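In Praise of the Slow Hand

Oct 11, 2020

My grandmother taught me to fold dumplings by standing behind me and putting her hands over mine, and I have been thinking about her a great deal this year, which I have mostly spent teaching a machine to tidy a table.

I should say how that came about, though it isn't much of a story. Our group got its first arm running in August, and I had assumed (as I think most people do who come to this from writing software, and who have a certain confidence in software) that the job would be one of instructions. You would sit down, think hard about what picking something up involves, and write it out. I tried that for longer than I care to admit. Then one afternoon I took hold of the controls, moved the arm through the task myself, and let Sistodo, our recording program, write down every joint angle as I went. It was clumsy, and I bumped the table. But there was more in that one recording than in all my careful pages, and I've been a convert ever since, with a convert's tendency to go on a bit.

So let me go on a bit. There is a view, which I hear from visitors and sometimes from people in our own hallway, that showing a robot what to do is a stopgap. The serious thing, they say, would be for it to work everything out alone, in simulation, over a million nights of practice, and a person sitting there guiding it through the motions is a little embarrassing, like holding the back of a bicycle. I understand the feeling. I've come to think it's mistaken, and I'd like to say why without being too grand about it.

When you do a chore with your own hands you make dozens of small choices you couldn't name if asked. You slow down before you touch something. You come in from the side where there is room. If a thing slides, you wait for it to settle, and you may nudge it against something else to get a better hold. I didn't know I did any of this until I watched my own recordings played back. A person driving an arm passes those choices along whether she means to or not, and I find that rather moving, the way it's moving to notice you hold a pencil like your father.

You pass along your bad habits too, of course. One of our students always hesitates before letting go of things, and after 200 of her demonstrations the arm hesitated as well. We laughed, and then we spent 19 days arguing over whether to train it out. I was for keeping it. A pause before you let go seems to me good manners in any hand, and I lost that argument, but I haven't changed my mind.

There are two ways to do the showing, and people get surprisingly heated over them. Some of my colleagues like to take hold of the arm itself and push it where it should go. You feel the weight, you feel when you've reached too far, and a newcomer can pick it up in a few minutes. Others swear by remote control, with the operator sitting to one side and working through Monunon, the leader rig we put together over the summer. I began in the first camp and have drifted to the second. When you push the arm around, your own body is in the way and your own eyes are doing work the robot's cameras can't. When you drive it from a chair with only its camera view to go by, you're stuck with what it's stuck with, and you learn some humility fast. 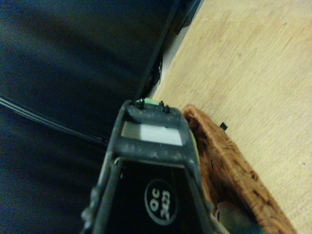 Fluvska Robot Learning Group, Jiang Hall

Try steering by a wrist view for an hour and you'll see what I mean. The gripper itself takes up a good deal of what you have to look at, and the rest you piece together from a bit of wicker rim on one side and a fold of dark cloth on the other. You stop thinking in terms of the whole table. You start thinking about the next inch.

Our archive now holds 3882 recordings, and I'm asked fairly often whether that is a lot. I never know what to answer. It is a lot of somebody's afternoons. It's very little next to what a child has handled by the time she can set a table, and I wish we talked about that more kindly, both to the machines and to the people who sit and drive them. The driving gets treated as the dull part of the work, handed to whoever is newest, and the names seldom make it onto the paper. I would put them on. I would also have every person who writes training code spend 3 sessions in the chair before touching a setting, and I'd go in myself as often as they'd let me.

My grandmother's hands were quick, but when they were over mine she made them slow. I try to remember that when I sit down at the controls and want to get the thing done before lunch.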